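Speaker notes – gripper comparison talk, Maritza Mosquera
January 22, 2024

Slide 1. Say who we are and what we bought. Two grippers on trial since December: the Filleo, which is the one we already had, and the Gorkley. Same arm, same Santoso controller for both. Don't spend more than a minute on this.

Slide 2. The numbers. 1,438 attempts logged, 235 of them thrown out for bad timestamps. Mention that the timestamp bug was ours and that Santoso's support had nothing to do with it. If someone asks about cost, the fingers are the cheap part. The controller license is the line people should look at.

Slide 3. Leave these up and let people look before talking.
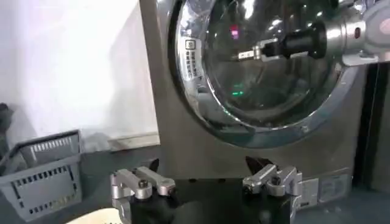
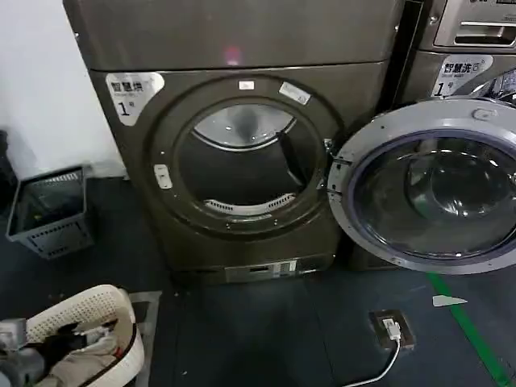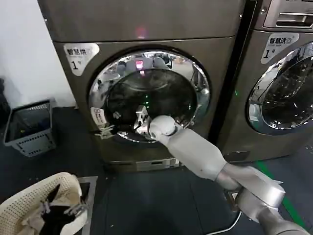
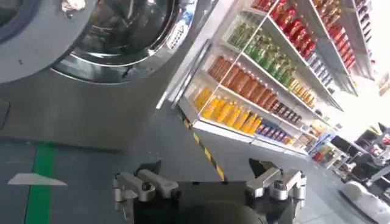

Wrist cameras are what I want to spend the most time on. We compared them with the head view on every task, and the two fail in different places. The head camera loses the fingertips once they go into a drum. At the wrist you keep your own fingers in view, but you also get whatever shines. On the first picture, point at the chrome rim of the washer door and the bright streaks along it. Our edge detector took streaks like those for the rim itself, and we fixed exposure by hand for a week before Liseo gave us the filter. Say clearly that the filter helps with the glass less than with the metal.

Slide 4. Door tasks. Six start positions for the arm, same list for both grippers. The Filleo did better at getting behind a rim. The Gorkley closed more evenly and needed less retuning after a finger swap. I don't have a favorite yet – say so if asked.

Slide 5. Latency. Plot only, no table. The spikes are when both camera streams run at full rate. Dropping the wrist stream to half took care of most of them.

Slide 6. What comes next. Another round of over 2,000 attempts, with soft items only. New finger pads on the Gorkley, old pads kept for the Filleo so we can compare with this round.

Questions. Someone will ask about force sensing. We have it on the Filleo only, and it was switched off for the comparison. Logs go out by email to anyone who signs the sheet at the door.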